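About Pullolow Golf

Pullolow is a public nine-hole course and practice range on the old Kowalchuk farm. Cosmin Văduva bought the land with 3 partners and opened the range first, then the course the following March. Tees, fairways and greens are all walkable, and carts are available at the shop.

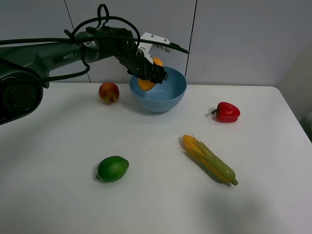 Light blue bowl on the white table

We have 8 heated bays and a short-game area with two bunkers. The longest hole, the sixth, plays 600 yards from the back tees – most members lay up short of Jedel Creek. Ecaterina Chiriac runs the lesson program and the junior league, which
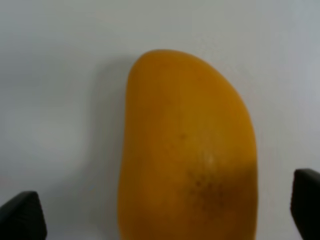

plays in the late afternoon through the school year. Juniors can borrow clubs at no charge. The Domance Room upstairs can be rented for outings and club dinners.

Tee times open at 7 a.m. and can be booked by phone or at the counter.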